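Stonon Table Setting, README

Hi, and thanks for downloading! This is the tabletop part of the Stonon set, which we put together so a policy could learn two-handed moves from people holding grippers. You get 2962 episodes — the target was 3000, and I dropped the ones with broken timestamps. Of those, 1774 are from the Lavton room and the rest are from Karaca.

Each episode folder has the gripper views, the head view and a short text label. A striped mat in two views, with plates only in the second:

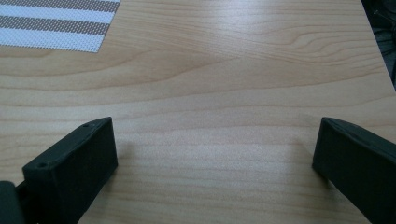
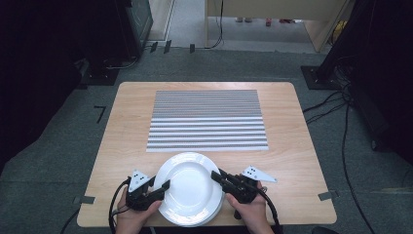 Please split by session, never by episode, or your test scores will look way too good. I hold out 20 sessions (list in splits.txt). The loader needs Dredulgate from June or newer.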